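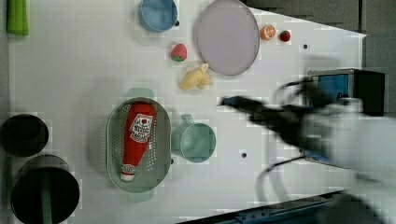

Komach, Sat 7 April

I'd been in the Flokico workshop for ten minutes before I got round to asking a proper question, and when I did it was "why ketchup?"

"Because it's a pain," said the woman who looks after their bookings and, as far as I could tell, most of everything else. She asked me to leave her name out, so I have. "A strawberry you can grab from more or less anywhere. A squeeze bottle has a fat end and a thin end and it rolls. If a customer's program can get the ketchup out of the colander and put it down nicely, I start to relax."

A quick bit of background for anyone who missed my June piece. Flokico is a small outfit that rents out time on a robot arm over a kitchen table. They call the service Maler. You write your control program wherever you happen to be, send it over, and their people run it on a real arm with real clutter and send you back the recordings and a score sheet. You can also buy the whole lot as a kit, with the arm, the table and the box of kitchen bits, but renting is what most readers have been asking me about, so that's mostly what we talked about.

I went in a bit sceptical. I've tried two remote services before and both times I got back a spreadsheet and a shrug. So I asked her what I'd get for my money that I wouldn't get from a simulator.

"Disappointment!" she said, and laughed for quite a long time. "No, all right. You get the cables. People's programs work beautifully on the computer and then the first thing they do here is swing the wrist round in a way that drags a cable over the mug. The simulator hasn't got any cables in it. Ours has loads, look at it."

She's right, there are loads. They loop out from the arm in great black curves and I'd have had them all tied back within a minute of arriving. I said so.

"Everyone says so. You tie them back and then the arm can't turn over. We've had that argument here more than once and the loops always win."

We got on to prices over a cup of tea. A single session is £300, and for that you get a morning or an afternoon on the table with one of their staff standing by to reset things. The kit is £3000, delivery extra, and the toaster oven isn't in it (I checked twice, as the brochure is vague). She reckons you should find your own oven anyway, "whatever you'd have at home, the uglier the better".

I asked who's booking. Students, mostly, and a few small firms who want to know if their idea has legs before they spend proper money. There's also Subramaniam, the catering supplier over by the station, who have taken a run of sessions to see whether an arm could sort their returned crockery. I asked how that was going and got a very careful "it's going".
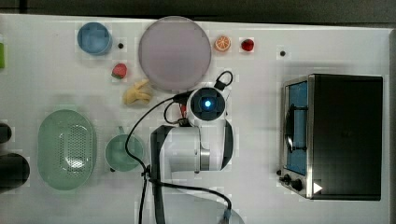
"The toaster oven is where the money goes," she went on. "Everybody wants to do the oven. They book one session, they've got a lovely plan, they're going to open the door and put the banana in and shut it again. And I say, please, do the mug first. Pick the mug up by the handle and put it on the plate. If you've still got time, we'll talk about the oven."

And do they listen?

"Not really, no. I wouldn't either."

My own go was the mug, since I do as I'm told. I'd sent my program in two days before and it came back with a polite note saying I'd got my left and right swapped. They don't charge for that sort of check, and I'd have wasted half a session without it, so that's a big tick from me. On the day I had three good picks and a lot of near misses, and the person resetting the table was patient about it – more patient than I was. Watching the arm go is odd, by the way. It's slow for ages and then it whips across and you step back even though you're nowhere near it.

What I liked less was the score sheet. It tells you pass or fail and how long each try took, and that's your lot. I wanted to know how far off the handle I was. She took the point and said a longer report is being written, though she wouldn't give me a month for it.

The other grumble is the manual. It runs to 274 pages and the bit you need, the file layout for sending in your program, starts on the last few. "I know," she said. "I've asked for it to be moved. You can put that in."

Before I left I asked about the toys. Do people ever complain that it's toy fruit?

"Some do. They want a real strawberry. Well, we did real strawberries for a week when we opened, and I've still got the apron. Toy food keeps its shape, so the customer on Monday gets the same table as the customer on Friday. With this lot we've logged 3000 picks and they still look like strawberries."

I've booked a second session. She's pencilled me in for the mug again, and the ketchup if I behave. I'll write that one up too, including the score sheet if they've sorted it by then, and if you've used Maler yourself do drop me a line with how you got on, particularly if you've managed the oven door.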